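Call for Participants: Do Open Offices Make People Talk More?

Skarna Workplace Research, in partnership with the Nullodia office park

You have probably sat through the pitch. Knock down the walls, put in some long benches, and people will start sharing ideas by the coffee machine. We have read a lot of the studies behind that pitch and we are not convinced. Many of them asked workers how they felt a few weeks after a move, when the paint was new and the boss was still walking around smiling. Few went back later.

We want to go back later. Skarna is looking for office workers who changed from a private or shared room to an open floor, or the other way around, in the past 2 years. We are just as interested in people who loved the change. If the pitch holds up, we will print that.

Who can take part

You must be 18 or older, work at least three days a week on site, and spend most of that time at a desk. Managers are welcome but will be counted separately, as they tend to rate office layouts higher than the people who report to them. Employees of Restitz or any other furniture seller can't join, and neither can their close family.

What you would do

You fill out a short work diary twice a day for four weeks, once before lunch and once at 4 p.m. It asks who you spoke to, how long it took, and whether it had anything to do with your job. At the end there is one interview, 50 minutes long, in a small room on the Leitão side of the building. Parking is free, though the signs are bad, so leave extra time. 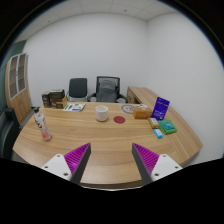
Interviews are recorded as sound only and the files are erased once they are typed up. Your employer will not be told you took part. We don't offer a "wellness report" or a personal score, and you should be wary of any study that does.

Pay

$790 for the full four weeks plus the interview. If you drop out after the second week you get half. We will not pay more for cheerful answers, and please don't bother guessing what we want to hear.

How to apply

Use the sign-up form on the Skarna site and pick "Office diary." Applications close at the end of February. We wrote to 2,718 people for our last study and 1,795 never answered, so a plain "no thanks" is also useful to us.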